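Ticket 2741 — Open day table, left gripper drops out of tracking
Opened by: demo floor
Site: Fadanden, ground floor
Status: closed, one follow-up (see ticket 1715)

First entry, 21 Nov 2019, 9:40

Hi all, me again! The doors open at 1:00 and I've got a problem with the table demo, the one where visitors pick up the two handheld grippers and set a place setting. The left one keeps losing its position in the Brillia viewer. It'll be fine for a bit and then the little dot on the screen shoots off to the side and comes back. The right one is behaving.
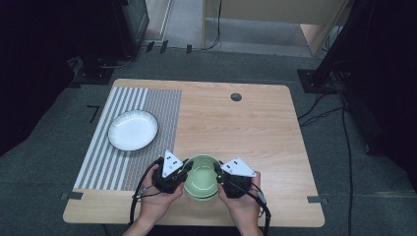
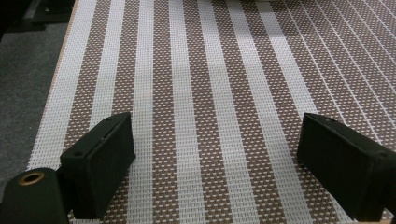
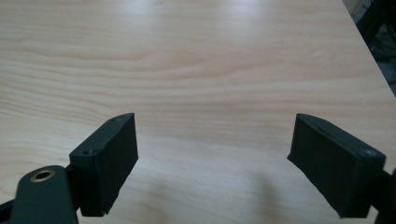 My first thought was the striped mat, because all those repeating lines seem like a great way to confuse a tracker. So I did ten runs over the mat and ten over bare wood. It dropped out four times on the mat and five times on the wood, so I'm letting the mat off the hook. It stays for the visitors (I like it, and it keeps the dishes from sliding).

10:15

Swapped the left and right cables at the box. The dropouts moved to the right gripper! So it's the cable or its plug and the gripper itself is OK. Wiggled the plug at the box end and got a dropout on the third wiggle. I was weirdly happy about that.

10:30

Does anybody know where the spare cables went after the August visit from the Krishnan people? The drawer marked "cables" has two power bricks and a tape measure in it.

10:55

Found one in the Tatar crate, under the banners. It's the longer type, so I ran the extra length under the table and taped it down where people will be standing. Restarted Brillia, redid the calibration, 1000 frames, no dropouts. Did it again with the bowl pick, both hands, and moved as fast and sloppy as I figure a ten-year-old would. Still nothing.

11:20

One more thing while I had the viewer open. The jaw width on the left read 2 mm with the fingers fully closed. I re-zeroed it and it now reads 0. I don't think it's related, but if it creeps back up, go to Settings, then Jaws, then Zero, with the fingers closed and nothing between them.

4:50

All done for the day. Lots of people, a couple of long lines, and one dropout all afternoon — that was somebody stepping on the cable, and it came right back by itself. Closing this one. The bad cable is on my desk with red tape on it, please don't put it back in the drawer! Ordering two new short ones under 1715.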